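Can a machine fold the washing yet?

lieselotte_s
Reinholz has a thread claiming laundry robots are nearly ready for ordinary homes. I don't believe it. Has anyone here got one past the trial stage?

p_rivas
We've been at it since October with two fingers and a camera on the wrist. Flat things are all right. Clothes are slow. 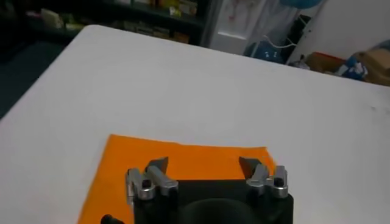
Gripper open over the orange piece, nothing held.

uwe.hellwig
Slow is fine by me. The Kustton lot logged 143 tries on towels and were pleased with them. If it runs overnight, who cares how long it takes?

lieselotte_s
I care if I have to lay every item out for it first. That's most of the job.

p_rivas
Fair point, and we haven't solved it.
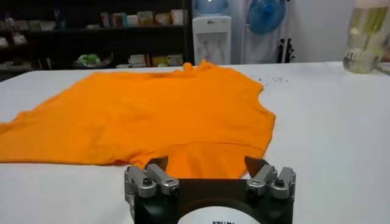

My own view is that picking up is the hard part and folding comes second. A towel has four corners and you can plan from those. With a T-shirt like this one the collar bunches into a knot and the right side folds over on itself, so the outline is no use for finding a sleeve. The hem is the bit I'd go for.

uwe.hellwig
I'd go for the shoulders. Grab a hem and you get one layer or two, depending on luck.

p_rivas
With two arms, yes. I have one.

ida_k
Sorting parts by size is a better use of it. Our shop has had that running for 6 months.

lieselotte_s
Parts don't crease, Ida. I'll keep doing my own shirts for now.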